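Vokimar opens bookings for its two-arm training bench

Members may now reserve the Tundoren bench, a tabletop station with a pair of robot arms on a shared rail, offered by Vokimar on a monthly lease. The fee is 1,980 per month and covers delivery, set-up and 16 hours of remote support. Leases begin in September.

The bench is intended for teams that teach robots to handle everyday items – groceries, cards, wallets and similar goods. Shelving and sorting bins may be rearranged by the user between tasks. Rehema Mwakyusa, who manages the lease program, advises that soft leather goods remain the most demanding items in the standard set, and that new users should allow up to 37 practice runs before recording.

Requests should be sent to Corentin Le Goff at the equipment desk before noon on the last working day of the month.
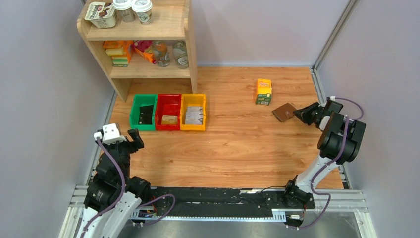
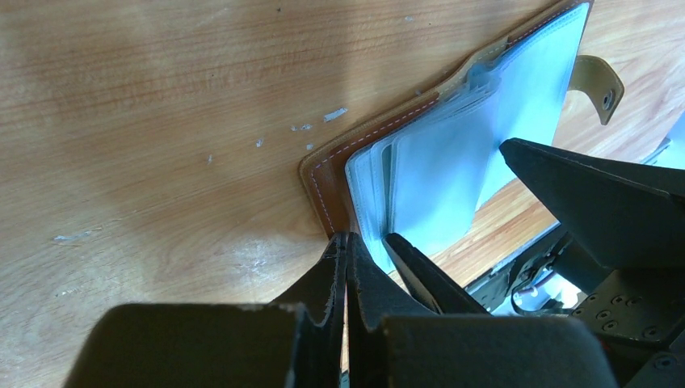
Handling leather goods on the Tundoren bench.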